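Hendevum mine clearance, progress report to Grurkier fund, June 2025

Clearance: 1632 square metres done on the Garkus road, 8 items found and blown up on site. Rain cost us 5 working days. Second detector still at the repair shop, chasing.

Risk lessons going on in the villages, school visits inclded. Teachers want more leaflets.
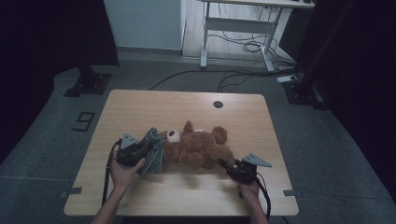
Next period

Start on Escobar field, 3116 square metres. Need fuel money released before then pls. Full accounts to folow in November.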